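Brarero hand-held gripper, foam pad version

Sold by Galbraith. In stock, replacement parts listed further down.

We sell this tool and we have also used it, so this page is longer than the one it replaces. The old page repeated the maker's claim that demonstrations recorded by hand with the Brarero are "as good as" demonstrations recorded by driving the robot itself. We don't think the evidence stretches that far, and we would sooner lose a sale than take another return from a lab that believed it.

What you get

One hand-held gripper with two fingers on a parallel linkage, foam pads fitted, and a trigger handle. A camera mount is included. The camera is not. Spare pads come in packs of 2.

The claim

The Nillano report is the one everybody quotes. It describes 832 demonstrations of a single tabletop job, picking up a small part and setting it in a holder, all recorded with hand-held grippers and then used to train a policy for a fixed arm. The authors say the trained arm matched one trained on ordinary remote-control data, and that the hand-held recordings took far less time to collect.

The saving in time we can believe. Anyone who has steered an arm through a fiddly pick with a joystick will believe it too. The match in results is harder to swallow. The report tests on one table, under one set of lights, with the holder placed in 5 positions, and each of those positions also turns up in the training data. It gives success rates with no spread. It does not say how many recordings were thrown away before the 832 were settled on, and we have written to ask without getting an answer.

Our own trial

We ran a smaller version in our Cidstead workshop with 15 holder positions, most of them left out of training. The policy did well near the places it had seen and badly elsewhere. On the far side of the table it often closed beside the part and carried on as if it had hold of it. More data might cure that. So might a different camera angle. We can't tell from a trial this size which it would be, and we doubt the report can either.

We also changed the pads halfway through, which was a mistake on our part. New foam grips differently from worn foam, and the recordings on either side of the change should probably be treated as two sets.

Checks before a recording session

1. Look over both pads for tears or lifting corners. Swap them as a pair and write down when you did it.

2. Check the small screws along the top edge of each pad plate. Do not overtighten.

3. Open the fingers wide and look at the gap from the camera's side. The pads should sit at much the same height, with clear tabletop between them and the holder standing beyond. 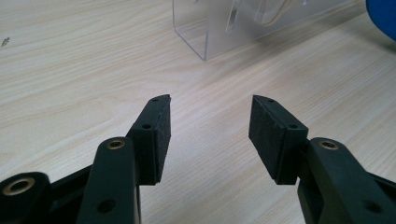 4. Close the fingers slowly with nothing between them. If one pad arrives before the other, check the linkage for play and stop there until it is sorted.

5. Record a short test clip and watch it back at full size. A clear acrylic holder can be hard to pick out against pale wood, and the Nillano report never mentions how its holder looked on camera.

Returns

Unused tools can be sent back in their box. Opened pad packs can't. If your trained arm doesn't match the published results, we are sorry, but we don't treat that as a fault in the gripper.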